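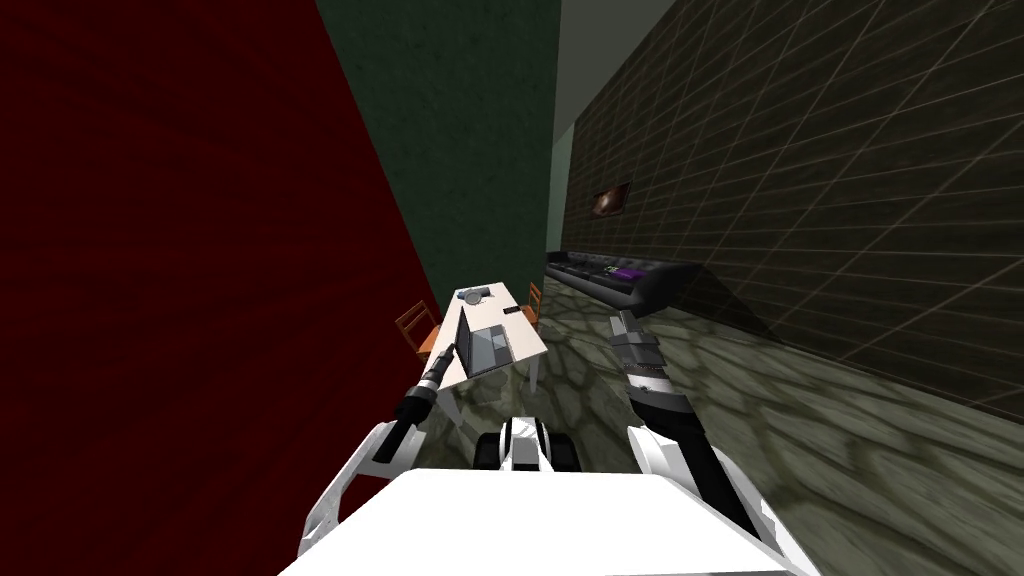

How long should a soil vapor extraction system stay off before rebound samples are collected?

Long enough for the slowest probe in the treatment area to stop climbing. In clean sand that can be a few weeks. In silt or layered fill, plan on a few months and keep sampling until two rounds in a row agree within your duplicate precision.

Forum: Soil and Groundwater Cleanup > Vapor and SVE
Thread: Rebound test duration, PCE in layered fill

siltyclay_pm

The short version at the top is what I gave my client. Now the state reviewer wants a fixed number of days in the work plan and I don't want to give one.

Site is the old Durier dry cleaning plant. PCE source under the former machine room, one slab, no basement. Fill over silt over medium sand, water table in the sand. SVE has been running with five extraction wells and the mass removal curve has been flat since January. Combined influent is now below 200 µg/m3 on the last three rounds. Individual wells vary but none of them is above 400.

Nested probes at each location, one screened in the fill, one in the silt, one in the sand. The sand probes came down fast and stayed down. The silt probes are the ones I'm worried about, for the obvious reason.

What are people writing into their plans? A duration, a slope criterion, or both?

Posted by: gtannic

Both. Reviewers need a date for the tracking system and you need a technical criterion for the decision. Write "no less than X weeks and until the following condition is met," then define the condition with an equation so there is no argument later.

For the condition I use percent change per week at each silt probe, fitted over the last three rounds. Log the blower shutdown time to the hour. It matters for the early points, and it's always the thing missing from the field notes.

Posted by: Hiba Tannous

I'd push back on the slope criterion. With three points and normal canister variability, the slope is mostly noise. Two labs on the same duplicate pair can give you a spread larger than the weekly change you're trying to resolve.

We dropped it at Rornberg. We had a silt probe "stable" by slope at week four, and by week fourteen it had tripled. The early points had leveled off when the fill and the silt face equalized, and then the core of the silt started to show up. Same probe, same lab, same field tech, same method. The plateau was there but it was the wrong plateau.

What we use now is a minimum time scaled to the silt thickness. Take half the thickness as the diffusion length if the layer is exposed on both sides, estimate an effective diffusion coefficient from porosity and moisture content, and compute the characteristic time. It's a rough number. It's still a better number than a slope through three canisters.

Posted by: gtannic

Fair on the plateau. But your moisture content comes from a boring log taken before the SVE ran, correct? The blower dries the exposed faces. Effective diffusion in silt is very sensitive to air-filled porosity and you can be off by an order of magnitude without trying.

Posted by: Hiba Tannous

Correct, and we took new cores. Two direct-push borings, sleeves capped right away, moisture and grain size on every foot of the silt. Cheap next to a second mobilization of the whole sampling crew. The outer few inches were drier than the original log, the middle was the same as before. Used the middle value. It gives you the longer time.

Posted by: siltyclay_pm

I have budget for borings. Hadn't thought of redoing moisture.

One thing I left out. There is a tenant on the other half of the building, so I can't just turn the system off and walk away until fall. The reviewer is going to ask about indoor air during the shutdown.

Posted by: ventline

Then your rebound test has two clocks. One is for the cleanup decision and can be slow. The other protects the tenant and has to be fast.

For the second one, set a restart trigger at the sub-slab probes on the tenant side. Pick the concentration, write it down, and say who turns the blower back on and within what time. At Pristholm the trigger was 1,000 µg/m3 in any single sub-slab probe, confirmed by a resample, and the site contact had the authority to restart without calling us first. That last item did more to settle the reviewer than anything in the text about attenuation factors. Don't take our value, work yours out from the screening level and the attenuation factor your state accepts.

Leak-check every sub-slab port before shutdown, with helium shroud and all. If a port fails after the blower is off, you can't tell whether a low reading is a clean slab or a bad seal, and you've lost the baseline round for good.
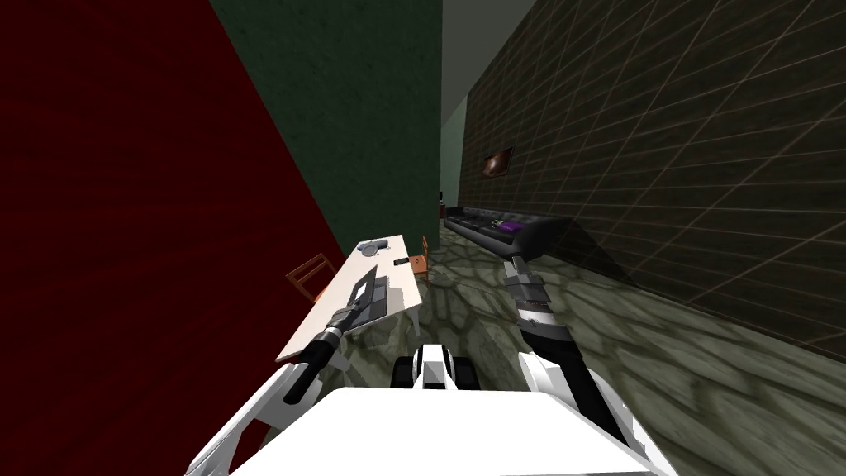 Same goes for the pressure readings. Get cross-slab differential pressure with the blower running, then again with it off, with the building's own air handling in its normal mode both times. If the tenant changes the HVAC schedule halfway through the test, your sub-slab trend will have a step in it that has nothing to do with rebound. We put a logging micromanometer at one port and left it there for the full period. The data file is dull and it answers the question.

Posted by: rizk_field

Ghassan Rizk here, Rizk Drilling and Probe. Agree with ventline on the leak checks, with one addition. Check the nested soil gas probes too, and check for short-circuiting between depths. Pull on the middle probe and watch the vacuum on the upper one. Bentonite seals in fill dry out after a long SVE run, same as the silt faces do. We have replaced probes where the seal had pulled away from the tubing and the "silt" sample was mostly fill gas.

If the seal is bad you will see the silt probe track the fill probe almost exactly. Plot them on the same axis before believing either.

Posted by: siltyclay_pm

Went back and plotted them. Locations 1 through 4 look independent. Location 5 tracks within the width of the symbol for the last year. I had been reading that as good news.

Posted by: rizk_field

Replace it before shutdown. Don't try to rehydrate the seal from the surface. New hole a couple of feet over, pre-hydrated bentonite, and let it sit before the first sample.

Posted by: oldblower

I'll be the one who disagrees with the whole approach. If the influent is under 200 and the sand is clean, what is the silt going to do? Flux out of a thin silt layer is small. Compute the mass discharge to the water table and to the slab and compare it to the cleanup endpoint. If the flux is acceptable, the concentration inside the silt is academic. I've seen projects keep a blower running for years at near-zero removal because one probe in the tightest layer was above a number.

The concentration-based rebound test rewards you for having no probe in the silt. That's a bad incentive.

Posted by: gtannic

No argument on the incentive. But the poster's state uses concentrations for closure, at least as I read the rule, and a flux argument goes in as an alternate demonstration with its own review. It adds time.

Also, the combined influent is a blend. A flat influent curve tells you the advective pathways are clean. It says very little about the silt, because most of the air never goes through it.

Posted by: oldblower

Right, which is why you'd compute flux from the gradient between the silt probe and the sand probe and not from the blower stack. You already have nested probes. The data for the alternate demonstration is the same data as for the rebound test. Collect once, use it twice.

Posted by: Hiba Tannous

I'd do it that way. Run the rebound test on concentrations, and put the flux calculation in an appendix from the start so the reviewer has seen the method before you need it. At Rornberg we added it at the end and it looked like we were changing the rules after a bad result. The calculation was fine. The comment letter was long.

Caveat – the gradient between two probe screens is only as good as the distance you assign to it. Screen midpoint to screen midpoint is the usual choice, and if the contact is between them you need a two-layer version. It's a simple resistance sum. Show it.

Posted by: siltyclay_pm

OK. Draft outline for the plan, comments welcome:

Replace the nested probe at location 5. Leak and short-circuit checks on all probes and ports.

Two direct-push borings for silt moisture, then minimum shutdown time from the diffusion estimate, middle-of-layer value.

Baseline round with the blower running, including differential pressure.

Shutdown. Weekly field PID for the first month, canisters monthly after that. Sub-slab restart trigger on the tenant side with named contact.

End of test when minimum time has passed and two consecutive canister rounds agree within duplicate precision. No slope.

Flux method in Appendix C.

Submittal to the state is due 20th June.

Posted by: ventline

A PID won't see what you need at the sub-slab levels you're triggering on. Fine for the silt probes if they come up, useless at the ports. Use canisters or a field GC for the ports in the first month.

Posted by: siltyclay_pm

Good catch. Changed to canisters with expedited turnaround at the ports, PID on the nested probes only.

Posted by: gtannic

Also define duplicate precision with a value. "Within duplicate precision" means whatever the reviewer's chemist wants it to mean. Take the relative percent difference from your own duplicate history and cite the table.

Posted by: oldblower

And say what happens if the rounds agree but they agree at a high number. Your outline ends the test. It doesn't say what you do next.

Posted by: siltyclay_pm

Pulsed operation was going to be the fallback. I'll write it in with a restart schedule and post the section once the borings are back.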